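We use cookies to keep this site running and to see which stories get read. By continuing you agree to this. Accept | Manage settings

THE TOP TIER

Six in the morning and the cake was already sweating.

I had it on my lap in a box that said CALIMLIM BAKERY on two sides. Not the whole cake. The top tier. The other two had gone up the day before in my cousin's van, and the top one got left on a rack in the walk-in, behind the rye. My aunt found it at closing. She called me. She didn't call my brother, who has a car. She called me.

"You're going anyway," she said.

I was not going anyway. I had told everybody I was not going. I'd said it in March and again in April, and in May I mailed back the little card with the No circled. Then I circled it again, harder, so the pen went through.

So. Bus station. Box. One good dress rolled up in a grocery bag.

The Jirnima line goes out to Irberg twice a day and it's almost 300 miles with the detour. The driver looked at the box.

"Under the bus."

"It can't go under the bus."

"Everything that size goes under the bus."

"It's a cake."

He thought about that. He had a cold, you could hear it. "What kind?"

"Almond."

"Lap," he said. "Not the seat. Seat's for people." 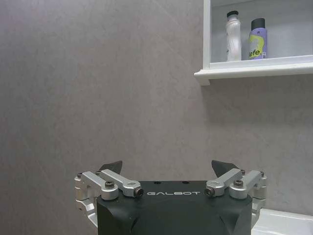

Photo: Rigoberto Ochoa

Nobody sat next to me till the second stop. Then a woman with a cast on her wrist. She asked was it a birthday and I said wedding, and she said whose, and I said my sister's. Easier that way. She's not my sister. She's the girl I shared a bedroom with from age nine on, my aunt's kid, same bunk bed, same chicken pox, same everything up until the thing with the money.

I'll say it fast. I lent her $300. It was for a deposit, it wasn't for a deposit, she never paid it, I said something at Thanksgiving in front of the whole table, she said something back about my mother. That's it. That's three years.

People think it has to be bigger. I used to tell it bigger. At work I told it so it was a thousand.

"You must be excited," said the woman with the cast.

"Can you hold this a second," I said, and she held it with her good arm while I got a sweater off. The whole bus was hot. I put my hand on the side of the box and it felt soft. Not good.

Past the reservoir the road goes up and the driver started blowing his nose on the curves. I watched the box. I had both feet flat and I was leaning when the bus leaned, trying to keep the cake level, like carrying soup. My back was killing me. I thought about all the times she'd handed me a thing to carry. Her tap shoes. Her science project, the volcano. The time she broke up with that boy and made me bring him back his hockey stick, on foot, in the rain, and his mother gave me a sandwich.

We stopped for gas at a place with a Miltesetti machine, the orange soda, the one you can't get in the city anymore. I hadn't seen one since we were kids. I stood in front of it with the cake under my arm. Didn't buy one. Then bought two. I don't know why two. I told myself one was for the driver.

The driver said he couldn't do carbonation.

So I got back on with a cake and two sodas and by now the woman with the cast was invested. She wanted to see. I said no. She said just the top. I lifted the flap and we both looked in and there was a little slump on one side, the piping gone kind of flat, and a sugar flower had rolled off and stuck itself to the cardboard.

"Oh that's nothing," she said. "You turn that side to the wall."

We got in late. My cousin with the van was suposed to meet the bus and he wasn't there. Nobody was. I called. He said, "Wait, you came?" and then he put his hand over the phone and I heard him say it to a whole room. She came. Then a door. Then it went quiet.

"Stay there," he said. "I'll send somebody."

He did not send somebody. I walked. It's not far, the house they'd rented, but it's up, and I was in the wrong shoes. A dog came along with me for a while. At the gate there were ribbons tied on and folding chairs in a heap and a man I didn't know up a ladder yelling for a longer cord.

Went in through the kitchen. The other two tiers were on the counter, perfect, smug. My aunt kissed me and took the box out of my hands and opened it and didn't say anything for a bit too long.

"It rode on my lap," I said.

"I can see that."

"Where do I change?"

"Bathroom's down the hall. Not the first one, your uncle's in the first one." 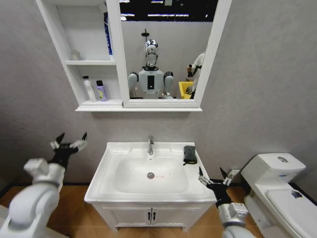
Shelves beside the mirror, toilet to the right.

I got the dress out of the grocery bag. Wrinkled to death. I ran the shower hot in the stall across the hall, hung the dress in there, and sat on the edge of things waiting, in my slip, with my feet throbbing, drinking the first soda. It tasted like being eleven. It tasted like the back steps and a towel around your neck.

Knock.

"Somebody's in here," I said.

"I know somebody's in there."

Her voice. I hadn't heard it in three years except one time, on my cousin's speakerphone, asking was there ice.

"I'm not dressed," I said.

"Neither am I."

I could've kept the door locked. I want that on the record. I had a hand on it and I stood there long enough to read the whole back of the soda can, the part in the other language too.

Then I opened it.

She had a robe on and her hair done and no face yet. One eye made up, one eye not. She came in and shut the door behind her and we were standing about as close as people stand in elevators.

"You circled it twice," she said.

"What?"

"The card. You circled No twice."

"Pen was bad."

"It went through the paper."

"It was a really bad pen."

She laughed, sort of, down her nose. Then she turned around and looked in the mirror, and I looked in it too, we used to do this every morning, elbows, spit, whose turn. She'd gotten older. So had I, I guess, but I see that one every day.
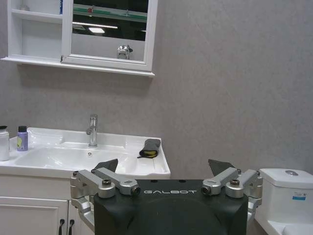

The basin and its chrome faucet, under the cabinet.

"I've got your money," she said. "I had it in an envelope. I've had it since like August, I kept thinking I'd mail it and then it was too late to just mail it."

"I don't care about the money."

"You told Ma you cared about the money."

"I cared at the time."

"You told people it was a thousand."

My face went hot. I ran the water for something to do, and washed my hands, though they were clean, and she passed me a towel without looking. She always did that. Knew when you were done.

"What I said about your mother," she said.

"Don't."

"I have to, I can't get married with it in my mouth."

So she said it. I'm not putting it here. It took maybe a minute, and she messed up the one good eye doing it, and I messed up nothing as I had nothing on. When she finished I said okay. She said okay? I said I don't know, okay for today, I was on a bus since six. And she said okay for today was fine. She'd take today.

Then my aunt hollering down the hall. Where was she, where was the bride, the man with the ladder had blown a fuse.

"Sit," I said. "Give me the pencil."

"You're terrible at it."

"I'm what you've got."

She sat. I did the eye. I'm not great but I did her eyes for both proms and her brother's funeral, so I know where everything goes. She kept it shut and held real still. There was a little scar up in the eyebrow from the bunk bed. My foot did that. I'd forgoten it.
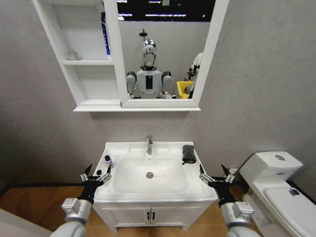
Tall blue one on the upper shelf, nothing on the bottom.

"How bad's the cake," she said, eye shut.

"It's got a bad side."

"How bad?"

"You turn it to the wall."

"There's no wall. It's in a tent."

"Then I'll stand there," I said.

And I did, is the stupid thing. Whole reception. Two hundred and fifty-six people, my uncle had a clicker, he was very proud of the clicker. I stood on the bad side of that cake with a plate in my hand and when anybody came round with a camera I stepped left. My dress was still damp from the steam. My brother drove up in time for the toasts, in his car, with his air conditioning, and wanted to know why I hadn't just called him.

The second soda I'd left by the sink. I went back for it after the dancing started and it was gone. Looked over, and she had it out on the floor, shoes off, drinking it in the big dress with the can held way out so it wouldn't drip.

She saw me looking. She held it up.

I went out there and got my half.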